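Grillberg House
Housekeeping and Rooms Meeting
Minutes of the meeting held on 6 February 2022

Present: representatives of Housekeeping, Front Office, Laundry and Purchasing. Apologies were received from Maintenance.

1. Minutes of the previous meeting
The minutes were approved with one correction. Under Linen, the supplier of the replacement duvet covers should read Lidico. The Mahmoudi contract covers towels and bath mats only.

2. Guest clothing left on beds
Housekeeping reported that the present wording of the room standard is unclear on clothing left on a made bed. Some attendants fold it, some hang it in the closet, and some leave it where it lies. Front Office has received 9 comments on the subject, most of them from guests who could not find an item after service. 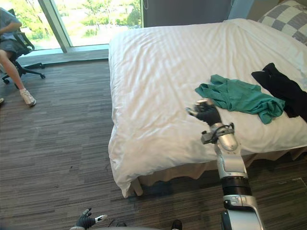
Item 2(a): Bedrooms

The meeting considered the case of a T-shirt and a black garment lying on a white duvet, the T-shirt bunched into folds. It was agreed that in an occupied room such items are to be folded once, placed together at the foot of the bed, and not moved to a closet or drawer. Garments hanging over the side of the mattress are to be lifted back before the bed skirt is straightened. In a vacated room, all clothing is to be bagged, labeled with the room number and taken to Lost Property the same day.

Purchasing asked whether the checkered pillows should stay on the beds at evening service. It was agreed that they should remain against the headboard until the June review.

Creases in the duvet were discussed at some length. Laundry stated that light creasing after guest use does not call for a change of cover. The attendant should smooth the duvet by hand from the head of the bed toward the foot. Action: Housekeeping to amend the room standard and post it in the linen room.

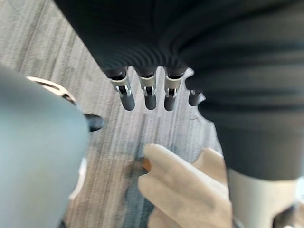 Laundry added that the amended standard should also state who may authorize a change of cover outside the normal schedule. The meeting agreed that this should rest with the floor supervisor.

3. Linen stock
Stock of double duvet covers stands at 138, with 3 withdrawn for repair. Purchasing has obtained a quotation of around $900 from Priltura for additional bed skirts. The meeting asked for fabric samples before any order is placed. Action: Purchasing.

4. Carpets
The cleaning schedule for the bedroom carpets was noted. Beds are to be moved only by two people, and the legs checked before they are set down again.

5. Any other business
None.

The date of the next meeting will be circulated by Front Office.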